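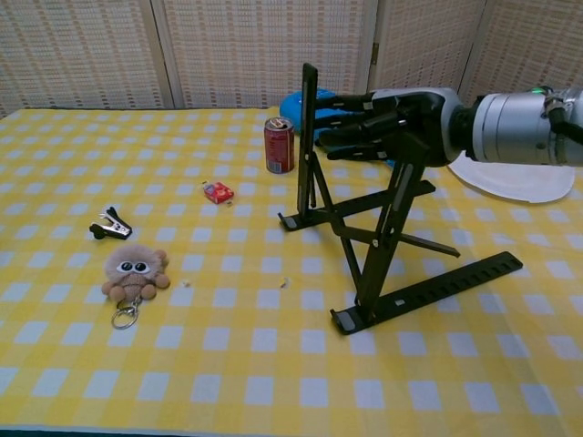 4.2 Everyday objects on a cluttered table

The Narkside hand was the part of the kit we most wanted to try, and it repaid the wait. Sandden sells it as a ready-to-fit hand for arms that a small laboratory may already own, and the supplier's notes suggest starting with blocks and cylinders. We did that for a morning and then moved on to things people really leave lying about. Figure 3 shows the kind of grasp that won us over: the black jointed fingers are closed on a folding laptop stand, held upright on a checkered cloth, with its crossed legs and long flat feet leaving plenty of gaps for a finger to slip into. Thin bars and open slots are hard going for most hands in this price range, and we had expected to drop the stand from the object set within a day. We kept it to the end.

Figure 3. The Narkside hand gripping a folding laptop stand among other small objects. The green indicator light is on the wrist section of the arm.

The full object set held 53 items, chosen by Gülizar Aydoğan from desks, kitchen drawers and coat pockets at our Bristotthorpe site. No item was bought for the study. We wanted a mixture of stiff and soft things, some with an obvious place to hold and some without, and we wanted them close together. A drinks can next to a flat packet asks for a careful approach from above, while a plush keychain gives way under the fingers and can be taken from nearly any side. A staple remover is a lovely test object: it is small, it has metal jaws, and when it lies on its side the best grip is seldom the first one a planner proposes.

Fitting the hand took almost 2 hours, including the time spent finding the right adapter ring. The cable is stiffer than we would like and has to be wrapped with some slack near the wrist, or it pulls when the arm turns. This is our one real complaint about the hardware, and we have passed it on to Sandden. Everything else went together as the printed guide said it would — a rare pleasure, as anyone who has set up a research hand will know.

The software that comes with the kit, Mohamedi, deserves a paragraph of its own. It lets the user set a closing speed and a force limit for each finger, save the pair under a name, and call it up again from a script. Aurelio Zabala wrote our whole grasp library this way, and the saved settings carried over to a second arm with no changes. We ran 4,000 grasps over the course of September, and the logs were complete for every one of them. An attempt was scored as a success if the object was lifted clear of the cloth and held until the arm reached its rest position.

By this measure the hand succeeded in 91 per cent of attempts. We were delighted with that figure, given how untidy the table was. The failures were not spread evenly. Flat items gave the most trouble, above all thin packets, where the fingertips tended to ride over the edge and push the object along the cloth. Lowering the closing speed helped a good deal, though it made each attempt slower. Open frames, which we had feared, did well, perhaps because a finger that misses one bar will often catch the next.

The tablecloth also had an effect that we had not planned for. It bunched slightly under sideways pushes, and a small fold was sometimes enough to lift the edge of a packet and turn a likely failure into a clean grasp. We repeated the flat items on a bare surface to check this, and those results are given separately in Section 4.3.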